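How to Release Your First Single Without Paying for Things You Don't Need

I've put out eight records under three names, and most of the advice I read along the way was written by people selling something. Keep that in mind with this page too, though all I have to sell is an album from Tornodberg, and you aren't obliged to buy it.

Step 1: Finish the song

I mean a mixed file you've heard on bad speakers. Play it in the car. Play it on a phone in the bathroom, where the hard walls will show up every harsh "s" in the vocal. If you still want to fix the second verse, fix it now, before anyone has a release date in their calendar.
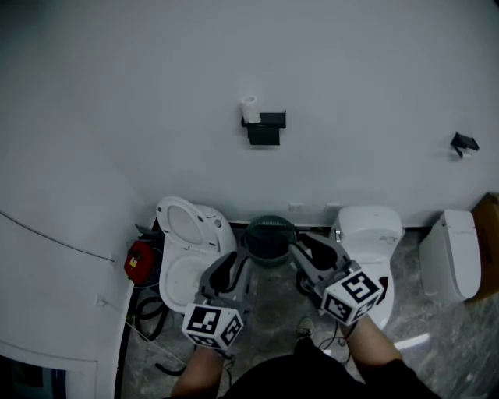 Step 2: Pick a distributor and read the terms

They all get your track to the same stores. What differs is what happens when you stop paying. Some take the music down, some keep it up and take a cut. Look for the word "termination" in the agreement and read that part twice. Harish Suvarna, who plays bass with me in Arango, skipped it and lost a whole EP from the stores over a lapsed card.

Set the release date at least four weeks out. Any later upload and the editorial playlist form is a waste of an evening. It may be a waste anyway. I've filled it in for every single and been picked once.

Step 3: Make a cover that works small

Most listeners will see your artwork at the size of a postage stamp. Shrink it on your screen before you approve it. Thin lettering goes first, then anything gray on gray.

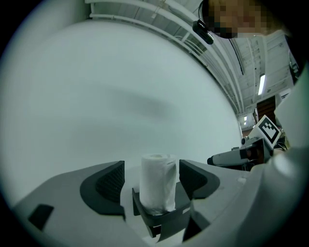
Color is where I see people overspend. A designer quoted us 600 dollars for the first Grollonitz sleeve, and the draft was a pale blob with our name under it. I'm not against plain covers. A big smooth white curve with one soft gray smudge across the middle can look fine, if the shape still reads when it's tiny. Ours didn't, so we used a drawing by Lucero Llanos, our drummer, and paid her in dinner.

Step 4: Be suspicious of plays

Our single "Tatar" got 3,931 streams in its first month. I was thrilled until I looked at the listener page, where 1,738 of them came from one playlist I'd never heard of, with no followers to speak of. Not one of those listeners saved the song. If a company promises you a number of streams for a fee, close the tab. Distributors can pull a track over fake plays, and it's your name on the account.
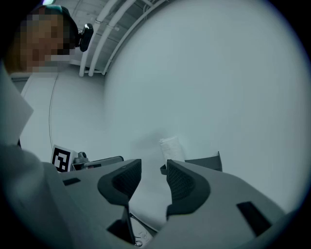

The saves column is a better thing to watch, along with how many people come back the next week. Write both down in April, say, and compare them when the next single is out.

Step 5: Write to a few people properly

Skip the mass email. Find five small blogs or radio shows that have covered something close to what you do, and send each one a short note with a private link. Two paragraphs is plenty. Leave out "genre-defying." Wait ten days, follow up once, and then leave them alone.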